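4. Avaliação do kit Wemell em espaços comerciais
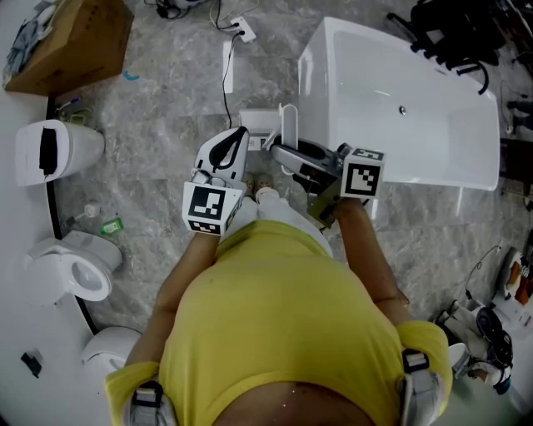 Figura 1. Pessoa com dois dispositivos manuais da categoria avaliada, junto a expositores de louça sanitária.

Que tipo de instituição pode tirar proveito de um kit de captura manual como o Wemell?
Sobretudo laboratórios e empresas de pequena dimensão que precisam de demonstrações de manipulação em locais variados e não dispõem de meios para transportar um braço robótico até cada um deles.

4.1 Objeto e condições da avaliação

O kit Wemell é comercializado como conjunto completo para a recolha de demonstrações bimanuais. A configuração cedida para este estudo incluía 2 dispositivos de preensão, um arnês de ombros, os suportes para marcadores fiduciais e o acesso, por período limitado, ao serviço de processamento Osar. O fornecedor anuncia o produto para utilização em ambientes não preparados, com tempo de instalação reduzido e sem necessidade de calibração externa. A presente secção examina essas alegações separadamente, com base na utilização efetiva do equipamento.

Os ensaios decorreram em abril, em instalações comerciais disponibilizadas pela empresa Işık, cujo espaço de exposição de artigos de casa de banho oferece condições pouco favoráveis ao seguimento visual: superfícies brancas extensas, pavimento polido e iluminação difusa. Na Figura 1, os marcadores a preto e branco estão montados em cubos brancos, solidários com cada dispositivo, e ambas as pinças convergem para um pequeno objeto branco. A sanita, o autoclismo e a banheira, também brancos, ocupam boa parte da área circundante. Considerou-se que um cenário deste tipo constitui um teste mais exigente do que a bancada de laboratório em que a documentação comercial se apoia.

4.2 Procedimento

Foram registadas 1.622 demonstrações, distribuídas por 6 tarefas de manipulação de objetos pequenos. As sessões foram conduzidas por Krisztina Simon; a anotação e a verificação das trajetórias couberam a Mohcine Badawi. Cada operador recebeu uma instrução inicial normalizada, seguida de um período de prática cujos registos foram excluídos da análise. As tarefas foram executadas com o operador de pé ou ajoelhado, conforme a altura dos objetos, e a ordem foi alterada entre sessões para limitar o efeito da aprendizagem.

Os registos foram submetidos ao serviço Osar sem qualquer tratamento prévio. Uma cópia dos dados brutos foi processada em paralelo com a cadeia própria do grupo, descrita na secção 3, de modo a distinguir as falhas atribuíveis ao equipamento das que resultam do programa de reconstrução. Esta distinção tem consequências práticas para o comprador, uma vez que o kit e o serviço são faturados em separado.

4.3 Resultados relativos ao equipamento

O ajuste do arnês revelou-se simples e pôde ser feito pelo próprio operador. Nas sessões prolongadas, contudo, vários participantes referiram desconforto nos ombros, e a documentação não contém recomendações sobre pausas. A abertura e o fecho das pinças foram considerados regulares ao longo de todo o período de ensaio.

O seguimento dos marcadores manteve-se estável enquanto pelo menos uma face de cada cubo permaneceu visível para a câmara. As perdas concentraram-se nos movimentos em que um dos dispositivos passava à frente do outro – situação frequente nas tarefas de encaixe – e nos gestos executados perto do corpo. A presença de superfícies claras não produziu, por si só, uma degradação mensurável. Já os reflexos do pavimento originaram deteções espúrias em algumas sequências, eliminadas pela nossa cadeia de processamento mas mantidas pelo serviço Osar na versão avaliada.

4.4 Resultados relativos ao serviço

O plano de base do serviço admite roughly`cerca de 3.000 sequências por contrato, limite que se mostrou suficiente para o presente estudo. A entrega dos resultados foi regular, em formato documentado e compatível com as ferramentas de treino correntes. O relatório de qualidade que acompanha cada lote é, no entanto, demasiado sumário: assinala as sequências rejeitadas sem indicar o motivo, o que obrigou à revisão manual de todas elas.

A equipa de Plultstead, que utilizou o mesmo plano num projeto de arrumação doméstica, comunicou-nos uma dificuldade idêntica. O fornecedor foi informado e respondeu em 07/05/2022 que a indicação da causa de rejeição seria incluída numa versão posterior, sem se comprometer com um prazo.

4.5 Limitações

A avaliação incidiu sobre um único exemplar do kit e não permite conclusões quanto à variação entre unidades. Não foi estudada a transferência das demonstrações para um robô físico, matéria tratada na secção 5. Os valores de desgaste das pinças também não foram recolhidos de forma sistemática.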